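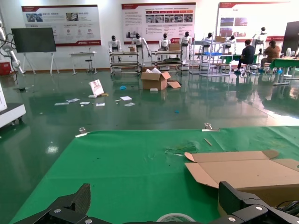
*The torn place in the cloth, left of the stick.*

## Cloth

The cloth belonged to the hall. Tsehay Beyene had signed for it on Monday morning, along with the table, two chairs and a key to a cabinet that she never found. The form said damage to linens would be charged at 65 dollars. She had initialed next to that line without thinking, the way she had initialed next to all the others.

Now it was twenty past six, the hall at Testholm had stopped letting people in, and there was a tear in the cloth.

"It was like that," Jirayu Boonyarit said.

"It was not like that."

"It might have been."

She pushed the wrinkled part flat with her thumb. It came back up. A thin stick lay near it, and she left that alone. The clips were still holding the far edge to the table. If you stood in the aisle you saw green cloth and no tear, but the man who came to check the booths would not stand in the aisle. He would come around and put his hand on it.

Jirayu had gone back to the cardboard. He was good at cardboard. At the Skoryk warehouse he had packed 237 orders in one shift, and he mentioned this when he was tired. He pressed a lid back until it lay open behind its box, looked inside, and reached for the cord. He wound it between his hand and his elbow, slipped it off and put it down in the box near the back wall.

"Is that ours?" Tsehay asked.

"It's black."

"They're all black."

"Ours had a plug like that," he said.

She wrote *cord* on the list and put a question mark after it. The list was on the back of a Kundudeck price sheet. They had brought too many price sheets. Jirayu had argued for it, and she had carried them in from the parking lot.
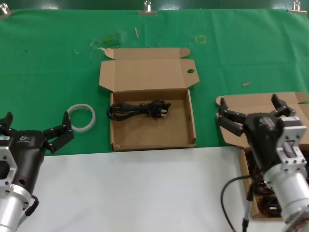

## Floor

The papers had been down there for a while. Each of them had seen them and each had waited for the other to do something about it. They lay across the shiny floor on the far side of the table, and under the lights they looked very white.

"Those are from the folder," she said.

"Some of them."

"Which ones?"

He didn't know which ones. He said the folder had been on a chair, and then he'd needed the chair.

She thought about being angry. She had a three-hour drive ahead of her, and he would be in the passenger seat for all of it, so she put it off. It was his first Promness show and her fourth. At her first one she had shipped home a box that belonged to the people across the aisle, and her boss had paid 135 dollars to send it back to them. He had never brought it up again. She had brought it up herself, twice, to apologize, and he had looked at her as if he couldn't remember.

The slip they needed was one sheet of paper. It had her signature at the bottom and the number of the cabinet. Without it the man would not sign them out, cloth or no cloth.

"You do the box," she said. "I'll do the floor."

"The packing's still in the box."

"Then leave it in."

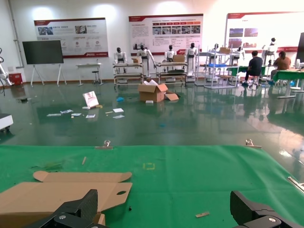 *The open box, the papers and the posters on the back wall.*

She didn't get up right away. The posters with the red bands were bright under the spotlights, and she read what she could of them from where she sat. She had been looking at them since Monday and couldn't have told anyone what they said.

A man two booths over was running a vacuum. He turned it off, moved a cable, and turned it on again.

"What if we folded it?" Jirayu said.

"Folded what?"

"The cloth. If it's folded when he gets here, with the clips on top, he just picks it up."

"He'll unfold it."

"At six-thirty at night?"

She considered this. It was probably true that he wouldn't unfold it. He had a whole hall to get through and he had looked tired on Monday already. But somebody would unfold it at some point, on some other table, in front of some other person who had initialed next to the line.

"No," she said.

"It's 65 dollars."

"I know what it is."
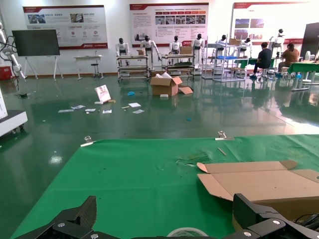
He shrugged and looked past her at the papers. He seemed to be working something out, and for once it didn't have to do with boxes.

"I put my bag there," he said. "On Tuesday I mean, not today. The buckle caught on it. I felt it catch."

"You said it was like that."

"I said it might have been."

The vacuum stopped. Tsehay turned the price sheet over, found a clear space under the Kundudeck prices, and wrote *cloth, torn, ours*. She wrote her name after it. Then she held out the pen, and he took it and wrote his under hers, in the same small capitals he used on labels.

"Does that mean we split it?" he asked.

"Find me the slip first."

He went around the table and got down on his knees. She heard him pick up a sheet, read it, and put it back on the floor.

"Don't put them back down," she said.

"Sorry."

He picked it up again.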